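Groncombe Breakfast Table
README for the place setting set, revised in March

Groncombe is a collection of table settings for one person's breakfast.

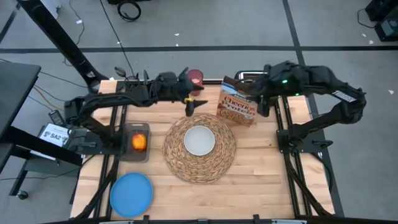 Each setting is a small group of everyday items on a table: something to eat from, something to drink from, a box of cereal, a piece of fruit, and whatever goes under the bowl. The set has 3009 records. Ulla Ruotsalainen put together the item list and Leonidas Zervas wrote the layout notes. Questions about either go to the Favadton office.

What a record holds

One setting, one item list, one layout note. The item list names each thing in plain words, with its main color. The layout note says what is on what and what is next to what. Older records also have a free comment, usually a few words long. Comments were dropped after the Jesville batch and will not be filled in later.

Items

Bowl. Small and white in the basic setting. It goes in the middle of the placemat, and the note should say "on placemat" even when it sits a little off center.

Placemat. Round, woven. The list calls it "woven mat" and leaves the material blank. Ulla has the supplier sheet if you need it.

Cereal box. Listed by the name printed on the front, for instance Cheerios Protein. A leaning box still counts as upright. Use "lying" only when a large face is flat on the table.

Cup. Red and see-through. Records before version 32 call it "glass" and should be read as "cup."

Plate. Blue, round, with a raised rim. It is a spare and doesn't have to be near the bowl.

Fruit. Orange-yellow and round. Write "fruit" if you can't tell a small orange from a peach.

Fruit container. Dark gray, rectangular. The fruit gets its own line with "in container."

Left and right

Near means the side of the table closest to the bottom of the picture. Left and right follow from that. Gowda used the diner's left and right in the first 100 records, and those have been converted.

Known problems

In 13 records the plate is missing from the item list but named in the layout note. Trust the note. Color words for the fruit are uneven: orange, yellow and orange-yellow all turn up for similar pieces.

Spoons are not included. A version with spoons and napkins is planned under the same name.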